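Chapter 3
The Bathroom: Fixtures, Surfaces, and Daily Care

After studying this chapter, you should be able to:
- name the main fixtures of a household bathroom
- choose a cleaning method to suit a surface
- set up a weekly care routine and keep a record of it

Key terms: basin, fixture, glaze, rim, spout, vanity

When the Fenport Housing Service reviewed its care records in July, it found 1,816 requests for help with bathrooms. Of these, 873 concerned surfaces that had been scratched or dulled by the wrong cleaner. The remainder dealt with drains, seals, and fittings. Ida Ostermann, who led the review, concluded that most of the surface damage could have been prevented by a few minutes of instruction at the start of a tenancy.

The bathroom is a small room with a great many materials in it. Glazed ceramic, enamel, acrylic, stone, wood, and plated metal may all be found within reach of one another, and each responds differently to water and to soap. A cleaner that is safe on ceramic tile may mark a stone countertop or lift the finish from a wooden cabinet. The household worker must therefore identify a surface before treating it.

Work in a bathroom proceeds from high to low and from dry to wet. Loose objects are taken off the rim of the tub and the top of the vanity first. Dust and hair are removed next, while the surfaces are dry. Only then is water used, beginning with the basin, moving to the tub, and finishing with the floor.

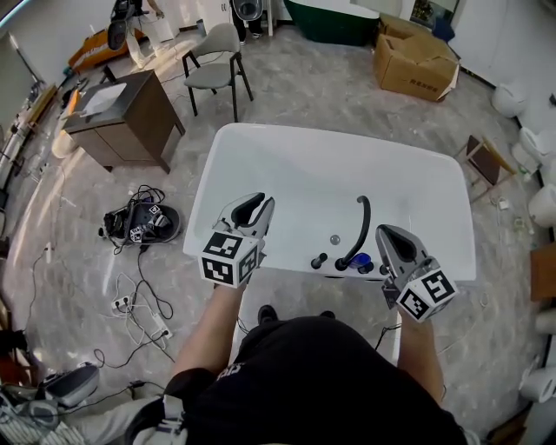
The rim of a bathtub deserves separate attention. Soap and minerals gather where the spout and knobs meet the surface, and small items left there - caps, stoppers, bottles - hold water beneath them. Dark fittings show mineral spots sooner than bright ones and should be dried with a soft cloth after each cleaning. Abrasive pads should be kept away from any glossy tub.

Section 3.1 begins with the tub and its fittings. Section 3.2 turns to the vanity and basin, using the care schedule prepared by Javiera Cabral for the Mosoti training apartments.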